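The "Your Computer Is Sending Us Errors" Call, and the Refund Call That Follows It

Posted Feb 1, 2020

A reader forwarded me a voicemail last week. A pleasant recorded woman says she is calling from the "Kullero Technical Department" and that the listener's computer has been "reporting critical faults" for two days. Press one to speak with a technician. Press two to be taken off the list, which I would not do either, because pressing anything tells them the number works.

I looked for Kullero. There is a one-page website with a phone number, a padlock logo and five customer reviews, three of which use the same sentence about "peace of mind at last." No street address. No names. The contact form asks for your operating system and whether you bank online, and I can't think of a good reason a repair outfit would want the second one before it has even heard what is wrong with your machine.

So let's go over how these calls run, for anyone who hasn't had the pleasure.

The caller gets you to the keyboard and has you open the event log that comes with the system. Every computer has one, and every one of them is full of yellow and red marks, most of which mean that some small program took too long to start. The caller asks you to read out how many there are. You say 993, and he sucks in his breath. Mine probably has more than that and I'm typing on it.

Then comes the remote access program. It will be an ordinary one that real help desks use, and that is why your antivirus program doesn't complain. Once he's in, he types something into a black window, a lot of text rolls by, and at the end there is a line saying SECURITY EXPIRED. He typed that line himself. Watch the cursor if you ever get the chance.

After that you hear the price. The reader's recording was for something called Flalier Shield, at $200 for "lifetime" coverage. Lifetime of what, they don't say. I asked the man who answered when I called back, and he told me it was the lifetime of the network. I asked which network. He said he would transfer me to a senior engineer, and I listened to 30 minutes of piano before the line dropped.

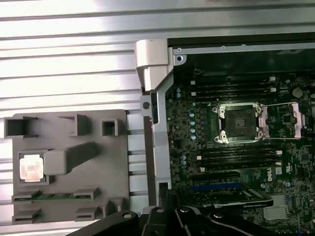
Olanrewaju Abubakar wrote in after our last item on these people to say that I was being too easy on the second half of the scheme, and that the fee is the small part. In the call to that household, nobody asked for more money at all. The caller said the company was closing and a refund was due, please log in to your bank so we can send it. The screen went dark for a bit, and when it came back the account showed $2,000 extra where there should have been $200. The caller got upset, said he would lose his job over the typo, and begged for the difference back in gift cards.

I'll take the correction. The refund call is nastier, and it works on people who were too careful to fall for the first one, because it feels like getting something back. The extra money was never there. Either the caller moved it over from the victim's own savings while the screen was blank, or he edited the numbers on the page so they looked right until somebody reloaded it. The gift cards are real, though, and once you have read the codes out over the phone they are very hard to get back.

Now for the part where I'm supposed to recommend a product.

Two press releases about "scam-proof" calling have landed in my inbox since the holidays. One is from Clesolar, which sells a small box that plugs in between your phone and the wall and claims to stop "almost all" fraudulent calls. I wrote and asked how they know. A call that never rings is a call that nobody checked, so how do you count the ones you got wrong? The reply thanked me for my interest and attached the same press release, this time with a coupon.

The other is an app named Shehu, which wants to read your contacts, your call history and your text messages in order to protect you from people who are after your personal information. The privacy page says data may be shared with "trusted partners." It does not list them. It's free, and I would like to know who is paying.

Maybe one or both of these do some good. I haven't tested them and I'm not going to tell you that they don't work. But the callers change numbers all day long and can make your caller ID show whatever they like, including your own area code or your own bank. Any box that works from a list of bad numbers is going to be behind.

What I do is cheap and a little rude. If I don't know the number, I let it ring. If it's important, they leave a message, and if the message is about my computer, I delete it. No software company is watching your machine from afar and phoning you at dinner about it. If you think the bank may really be trying to reach you, hang up and call the number on the back of your card.

If you have already let someone in, pull the network cable or turn off the wireless and leave the thing off. Call the bank from a telephone, and don't use the number the caller gave you. Change your passwords from a different computer. Have someone you can look in the eye go over the old one before you put it back online. If you paid by gift card, keep the cards and the receipts and call the card issuer right away — it's a long shot, but it gets longer by the hour.

And don't be surprised when the phone rings again in May. Names of people who paid once get sold, and the next caller may say he is from a recovery service that can get your $200 back for a modest fee. He'll know the exact amount, too.

If you have had a call from Kullero, or from anyone pushing Flalier Shield, send me the number that came up and whatever you remember of the script. Recordings are better, if recording calls is legal where you live.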